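11/4/21, bench 2

Started on the box of pulled desktop supplies from the Warerora office clear-out. Margarida Serrano wants them sorted before the shelf in the back gets rebuilt, so the plan is: go through each one, write down what the label says, set aside anything worth load testing, and send the rest to scrap. Did the cables first. Modular cables go in the long drawer with a tag on each bundle. Do not mix them between supplies even if the plugs fit. We lost a drive that way in July and I would like not to repeat it.

Load tester is the Baudry one. The left fan rattles again. Tightened the two screws on the guard and it went quiet for an hour, then came back. Leaving it. The alligator clips on the 12 V side are loose too, and I swapped them for the pair off the old Vollasitz meter, which has been dead for months anyway.

Label notes go on the yellow cards, one per unit. Write model, input rating, efficiency badge if there is one, the UL file number (the E number next to the backwards RU mark), and country of manufacture. Copy the number as printed. If the glare off the label is bad, tilt the lamp down and try again before guessing. Anything you can't read gets a question mark, and somebody with better eyes can fill it in later.

For the one on the bench now the card has: gray metal case, 80 PLUS, CE, KC, CCC, recognized component mark with E132068 and LEVEL 3 under it, R33275 printed under the circle with the arrow, Made in China. Environmental period mark is a 10. Operation temperature and stand-by lines are in very small print, question mark on the card for now.

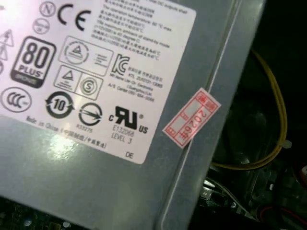 Does the 80 PLUS badge tell us anything about whether a used supply is still good?

It tells us what the design was rated for when it was certified. It says nothing about the state of the capacitors now, so a badge does not get a unit out of the load test.

Warranty stickers: leave them on. The one on this supply sits right across the seam of the case, white with a red border, 2026 printed on it in red. I don't read Chinese well enough to say what the rest is, so it goes down on the card as "sticker, red, 2026" and no more. We are not opening cases in this round. If a unit fails the load test it goes to scrap closed, and if we ever decide to recap any of them that will be a separate job with its own bleed-down procedure. The primary caps can hold a charge well after unplugging and I don't want people poking around in there on a slow afternoon.

Test steps, same as last time:

- Look at the connectors for browning or melted plastic. Any at all, scrap.
- Smell the fan grille. Burnt smell, scrap.
- Standby rail first, no load, five minutes.
- Power on with light load, read 3.3, 5 and 12 V, write them on the card.
- Go up to 200 W and hold for half an hour. Read all three again.
- Power down, wait, restart once from cold.

Limit is five percent either side on the three positive rails. If a reading is close to the edge, take it again with the hand meter at the connector before failing the unit, as the tester leads drop a bit under load.

Asset tags: most of the supplies have none. The one that came out of the Novoddale machine is tagged 793 and has to go back on the inventory sheet whether it passes or not. Margarida has the sheet open on her side, so tell her, don't edit it.

To do:

- Proper clips for the Baudry, the borrowed ones are too short
- More yellow cards
- Find the ESD mat that was under the old shelf
- Ask whether Warerora wants the scrap weight in writing
- Fan

Stopped before the half-hour hold on the next unit. Card is taped to the tester.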